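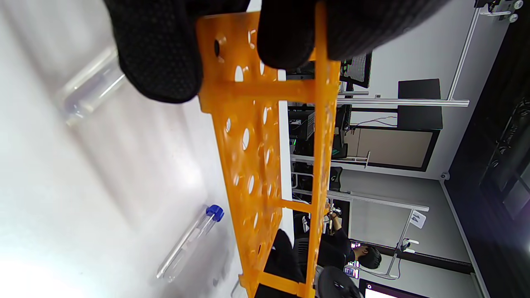
4 min read

Re: [search-relatives] Orphanage registers from Pleda, who has copies?

Dear Meenakshi, dear all,

Thank you for your message. I answer between your lines, as we used to do on this list before everybody started to write on top.

Meenakshi Tomar wrote:
> I am helping my aunt to find her elder sister, who was left at the
> children's home in Pleda when their mother was in hospital. The home
> closed a long time ago. The town office says that the registers went
> "to the district", and the district says they were never received.
> Has anybody seen them?

I have seen one of them. There were two series. The big books were for admissions, with a number for every child, and the small books were for departures. The admission books are, as far as I know, lost, or they stand in some cellar without a label. One departure book survived in the parish house in Fimov, where the last director of the home lived after she retired. I went there two times when I was searching for my father's cousin.

The book has 387 entries. The handwriting is difficult in the first part, and then another person took over and it becomes quite easy. For each child you find the first name, the estimated age, the day when the child left, and a short word for where: "family", "school", "hospital", sometimes only a line. Family names are missing for perhaps half of the children. You should not give up if you do not find the name of your aunt's sister. My father's cousin was written under the name of the woman who brought him to the door, and I passed over him on my first visit. I am still angry with myself for this.

> We put her in the Wevo database last November, and we got 12 possible
> matches by e-mail. Should we write to all of them? My cousin says yes,
> I am afraid of giving false hope to people.

I would not write to all of them. Wevo compares the first name and the year, and it does not look at the place unless you tick the box for it, which is at the bottom of the second page. Please tick it and run the search again. The rest you can order by age. In the Pleda book the ages of small children are often wrong by one or two years, always too young. I think the children were thin and the staff guessed.

When you write to a person, keep the first letter short. Say who you are, whom you are looking for, and that they are free not to answer. Do not put photographs in it. I made this mistake with a lady in the north, who opened the envelope in front of her grandchildren and had never told them that she was adopted. She was not the right person, and we exchanged some very painful letters.

> Also, a firm called Dhillon offered to do the whole search. They ask
> for 2824 in advance and they say that they have "access to closed
> files". Does somebody know them?

I do not know them, so I can only say what I would ask. Which files? Who gave the access? What do you receive on paper if they find nothing? If they do not want to answer this before the payment, I would keep the money for train tickets and copies. My whole search cost me much less than that sum, and the most expensive part was a translator for two afternoons.

> My aunt is 79 and her heart is not strong. I would like to have at
> least one thing to show her before the winter.

I understand this very well. Then I would begin with Fimov, and leave the district for later. The priest there is new but he is friendly, and he lets people sit in the kitchen with the book if they telephone before. Mornings are better, after ten o'clock. He does not allow photocopies because the spine is broken, but you can write by hand or take pictures with your telephone without flash. There is a bus from Pleda, the number 48, and the last one back leaves quite early in the afternoon, so please ask the driver when you get off.

I have my own copy of the pages with the letters M to S only, these being the ones I needed. The index at the back goes by first name and not by family name. If you tell me the first name of your aunt's sister, and also the pet name she had at home, I will look this evening. The pet name is important. The second person who kept the book wrote down what the child answered when she was asked, and a child of three does not say her baptism name.

One more question, to everybody. On the inside of the back cover there is a list of clothes with initials beside them. I copied it but I never understood if it belongs to the children in the book or to an earlier group. If somebody has another paper from the same home with such a list, I would be glad to compare.

With kind regards to your aunt,
Ilze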